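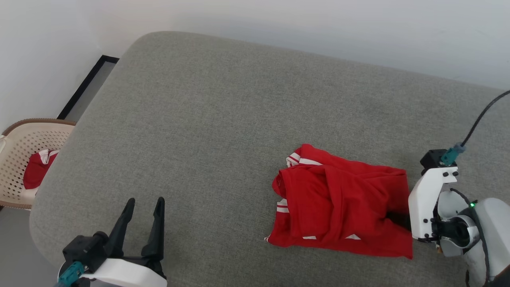
Figure 2. Red garment with white striped trim, partly folded, on a gray upholstered surface.

4.2 Soft surfaces and the half-folded pile

I went into this study thinking people fold laundry on tables. I'd even drafted a section on table height! Then I started visiting homes, and the table kept losing out to the couch, the ottoman, the bed, the padded bench by the door (one person used the arm of a recliner, very badly, and was quite happy with the result). So this section is about what a soft surface does to a fold, and why the stage you see in Figure 2 ended up taking so much of my attention.

I call that stage the half-folded pile. The garment has some order to it: there's a fairly straight side, the outline is getting toward a rectangle, and the bottom edge is lying flat. But the other side is puffy and uneven, and the top is still bunched up. In my field notes I had been lumping this together with plain old heaps, and it was Charoen Prasertsri who read through the first batch and told me I was throwing away the interesting part. He was right. A heap tells you very little about where the folder is headed. A half-folded pile tells you a lot, if you know which edge to look at.

The edge I look at is the straight one. Most of the people I interviewed talked about getting "one good side" before worrying about anything else, and they would put up with a surprising amount of mess on the opposite side in the meantime. On a hard table, that good side stays put when you slide the garment over or spin it around. On a cushion it doesn't, or at least not as well. Woven upholstery grabs at the cloth a little, so the bottom layer hangs back while the top layer moves, and you get the slanting creases that run across the whole pile. The Zardale households (my name for the first group, after the apartment complex) mostly dealt with this by picking the garment up and setting it down again. The Stestberg households were more likely to leave it and press with a flat palm, which I have tried at home many times now and still can't do neatly.

Trim turned out to matter more than I expected. Look at the white stripes in the figure: there's a pair of parallel lines along a cuff or hem near the upper left of the pile, and shorter bits of white show up on the left side and along the bottom. On a plain shirt, once it's bunched, you lose track of which part is which pretty fast. With striped trim you have little landmarks poking out of the layers, and people used them constantly, often without mentioning it until I asked. "Find the stripe, pull the stripe" is how one participant in Stestberg put it, and I ended up writing that at the top of my coding sheet.

I sorted the folding episodes into five stages, running from dropped to stacked, with the half-folded pile sitting at number three. Across the 39 episodes I coded, it was the stage where people were most likely to stop and start over. I don't want to make too much of that, seeing as the sample is small and I did the first pass of coding by myself (Charoen did the second, and we argued over two episodes for most of an afternoon). Still, it fits with what people said in the interviews. They don't mind a heap, because a heap hasn't cost them anything yet. The pile with one good side is where they have to decide if the work so far is worth keeping.

Color contrast deserves a quick mention too. Bright red on gray is about as easy to read as it gets, and I could trace the outline of the garment without squinting. Dark socks on a dark blanket were another story, and I dropped several of those episodes from the edge measurements, though they stay in the stage counts. The Kushnir outline sheet we used for tracing has a box for "edge not visible," and I checked it more often than I'd like.

One thing I haven't worked out is cushion firmness. I pressed on every surface with the Avton gauge before the session started, but the readings jumped around depending on how close I was to a rounded corner, and I'm not comfortable reporting them as they are. The next section goes back to hard surfaces, where at least the gauge behaved itself.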